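*Robot Safety for Young Readers, Unit 6. Last revised 2025-08-24.*

## What happened

A robot gripper is a tool with two fingers. The fingers close on an object and hold it. Most grippers have a sensor that reports how far apart the fingers are. The computer uses that report to decide when to stop squeezing.

In July, a packing robot named Gilbert made a mistake at a warehouse in Jastatby. Its job was to lift clear plastic bottles and boxes into crates. One morning it crushed 4 bottles. No person was hurt, because people must stay outside the yellow line while Gilbert is moving.

Gilbert had worked with cardboard for a long time without this fault. Clear plastic was new to it.

## Why clear plastic is hard

Gilbert finds things with a camera. Light bounces off cardboard in a steady way, so the camera can tell where the cardboard ends. Clear plastic lets much of the light pass through. The camera sees the table behind the plastic, plus bright streaks where lamps are reflected. A bright streak can be mistaken for an edge.

That is what happened in Jastatby. The computer took a streak for the side of the bottle. It aimed for a bottle much thinner than the real one and kept closing the fingers.

Clear objects between two pairs of gripper fingers, on a white table:
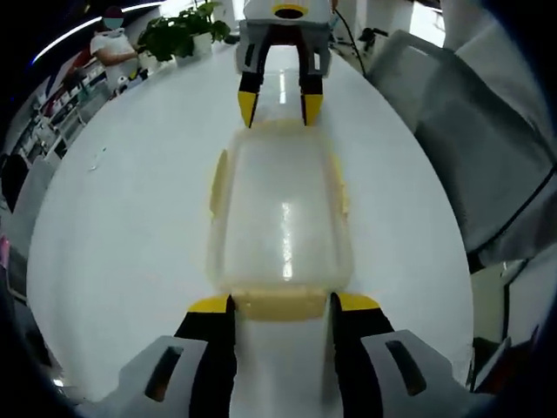
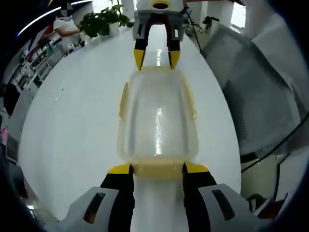 The next two have a bottle in place of the box.
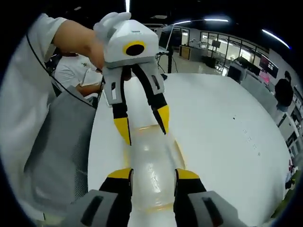
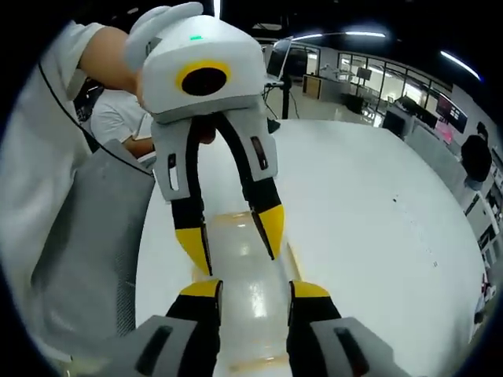 ## How the fault was found

The repair team at Farnow, the company that built Gilbert, read the robot's log. A log is a list of everything a machine measured and did. The log showed that the fingers were told to close to 30 millimeters. The bottle was 83 millimeters wide.

The log showed a second problem. The force sensor, which measures how hard the fingers press, had been set for cardboard. Its alarm level was too high for a thin bottle. The bottle gave way before the alarm could stop the motor.

## What was changed

1. The alarm level was lowered for plastic objects.
2. The fingers now close slowly after first touch.
3. If the camera and the force sensor disagree, Gilbert stops and a light called the Edon lamp turns on.
4. A worker must check the object before the robot can restart.

## Words to know

**Fault:** a part or a setting that does not work as it should.

**Sensor:** a part that measures something, such as light or force.

**Transparent:** able to let light through so that things behind it can be seen.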